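Filed under: Diary, House & Home, Moving (again)

Monday, July 22, 2019

Woke at five because the new apartment has no curtains and faces the sun like it owes it money. Lay there and listened to the building. The man upstairs gets up at a quarter past and walks to the bathroom in what must be ski boots. Then the pipes go. Then, if I'm lucky, I get another half hour, but I wasn't lucky.

We have been in Zernville since May and I still say "the new apartment." Fanni says I'm allowed to until the first rent increase.

Spent the morning on the phone with the movers over the missing box. I should write this down properly while I'm still mad. We paid Zerkport $759 to bring everything up from the old place, and they brought everything except one box, marked KITCHEN, MISC in my own handwriting. I have spent two months trying to remember what was in it. The claim form wants an itemized list. I have put down a colander, the good scissors, a garlic press, and "other," and next to "other" I wrote $400, which I admit looks bad. The woman on the phone, a Veronika Vörös, asked me very politely what kind of other. I said kitchen other. She said she would make a note.

What I can't tell her is that I suspect the box was mostly lids. I have been short of lids ever since. Every pot in this house is now a bowl with ambitions.

She did say one useful thing, that they keep unclaimed boxes in a warehouse for ninety days and then sell them off by the pallet. So somewhere a stranger may soon be the owner of my lids, and I hope he has the pots.

Lunch was crackers over the sink. Fanni was at work and there's no dignity in setting a table for crackers.

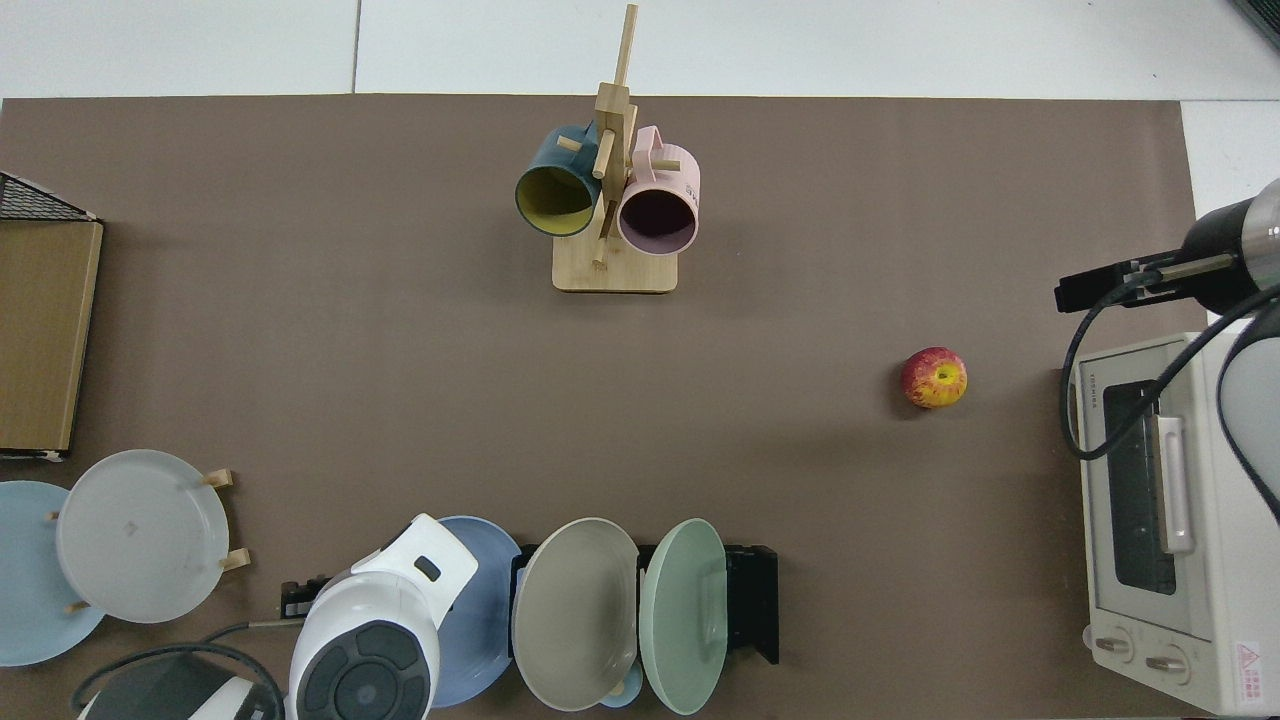

Afternoon: tried to get the landlord to look at the bedroom window again. Ottó Oláh is a pleasant man who agrees with everything. Yes, it sticks. Yes, it should not stick. He put his palm flat on the sash, the way you would calm a horse, and said it was the humidity. I asked if it would unstick in the fall. He said in the fall it would rattle. Then he told me a long story involving his cousin and a boat, and by the time I had worked out that the boat had nothing to do with windows he was already down the stairs.

Went at it myself afterward with a candle stub, which my mother swore by. Rubbed wax up and down both sides. It now opens all the way and won't stay there. I have it propped on the second volume of a history of canals that I bought in college and have finally found a use for.

Walked down to Rácz for bread around four. They were out of the rye and had only the seeded one, the one that gets in my crown. Bought it anyway. Ran into Subira Kaijage in the line, from the second floor, the first person in this building to learn my name and get it right. She wanted to know if I'd gotten the notice about the bike room. I had not. Apparently all bikes without a tag will be removed by the end of the month, and apparently the tags are to be had from Berwyn Gape in 1B, who is only home on evenings when he's not at choir, and he's in two choirs. Subira has been trying to get a tag since June. She said she's thinking of learning the alto part.

I don't even ride my bike. It has a flat I've been meaning to fix since the place before the last place. But I'll be damned if I lose the bike as well as the lids.

Knocked at 1B on my way up. Choir.

Fanni got home at seven with a sore neck and a bag of plums from someone at her office whose tree has gotten out of hand. We ate too many of them standing up and then had a sort of argument over curtains. She wants linen. I want anything that is not the sun. She had a page open from Lullico with a pair so expensive I assumed they came with a window that worked. We agreed to measure. We couldn't find the tape measure. There was a silence while we both thought about it, and then she said, "Kitchen, misc," and went to run a bath.

I've added it to the form. Have to call Miss Vörös back tomorrow before noon and tell her I've remembered part of the other.

Bedsheet over the curtain rod tonight, held on with clothespins. It's the one with the ducks. The man upstairs has just come in, boots and all, and the canal book is holding.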